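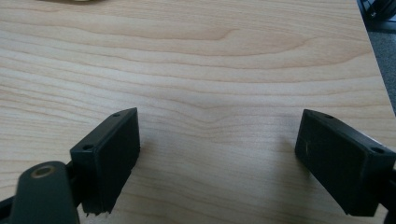
I've been packing hinge kits at Velska for longer than I'd like to put in a press release, and when they asked who wanted to write the announcement about our new picking arms, my hand went up before my brain did. So, hi, I'm Faith Kioko, and the news is that our Pravilside workshop is going over to gripper-assisted packing from September. Management wanted a line about "transformation" and I talked them out of it. What's really changing is my wrists! The part everyone fusses over is the fingers, a pair of plain black blocks that face each other with a gap between them, and they spend their day over pale timber benchtops with that lovely wavy grain. Each finger has two little screw holes along its top ledge, and the tips do get scruffy (I've become very particular about tips).

The system is called Skondimden, and we're starting with 2 stations. They'll take over the fiddly repeat jobs, mostly the small hinge kits, which come in 417 different versions if you include the colours. I used to know most of them by feel. Now I check the trays, sort out the odd ones and teach the arm a new pick when a supplier changes a part on us, which they love doing right before smoko.

Were we worried about jobs? Of course we were, and there was a fairly loud meeting about it. All 50 of us on the packing floor have it in writing that our hours stay as they are, and everyone gets paid training time. My own shift now starts with a walk along the benches, a wipe-down and a look at the finger pads. After that I'm at the screen for a bit, then back on my feet. I go home less sore and I've got a new skill to bore my family with.

It hasn't all been smooth. The arms are slow with anything floppy, so the bagged washers are staying with us humans for now, and I miss the chatter from when we all packed side by side. We've moved the stools closer together, which helps a bit.

Customers don't need to do anything. Order numbers, labels and delivery days all stay the same, and if your kit turns up with something missing, you'll still get me or one of the crew on the phone.

Recent items
Mwakalinga depot: new loading dock hours
Hinge kit catalogue, updated colours
Apprentice intake at Pravilside

Comments

benchside_jo: Good on you Faith, that reads like you talk. Can visitors see the arms going?

Faith K: Give the front desk a ring first, but yes, come and have a look!

R. from dispatch: Please leave the washers with us forever. I like the washers.

Media contact: Faith Kioko, Velska, Pravilside workshop
© Velska. All rights reserved. Back to top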